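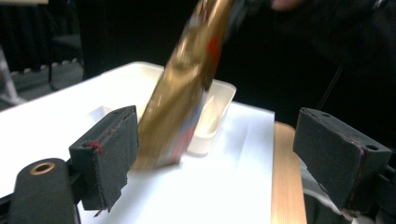

Mirjana Vidmar wrote back after the dry run that blur is just bad data and why don't we throw those frames out. Good question, start there, don't save it for the end.

My answer – we tried. Cellura set, 3346 demos, all collected with the hand-held gripper. Filter on sharpness and you lose mostly the fast bits, and the fast bits are where the package swings. Policy trained on the clean set hesitates over the tray. Say this slowly, people miss it.

NEXT. Foil. Shiny stuff, highlights jump from frame to frame, so a tracker that likes corners follows the glare. Gold packet on an overexposed white table is about as mean as it gets. Don't read out the table.

Method in one breath: keep the blurred frames, weight them by gripper speed, not by how they look. Speed comes from the pose log so its free. Flurina's idea (Flurina Rüegg, credit her out loud this time).

Result – 100 trials per condition, held-out packages. Sharp only vs. speed weighted, point at the two bars, wait. Gap is biggest for foil, small for the tray alone.

Caveats, be quick. One table. Pads were worn and we didnt control for that. Desmet rerun with new pads is planned for November, no numbers yet so dont promise any.

If someone asks about Tidard: different wrist, up to 9 frames of lag, not comparable. Move on.

Skip slide 8 if short on time. Thanks slide, then questoins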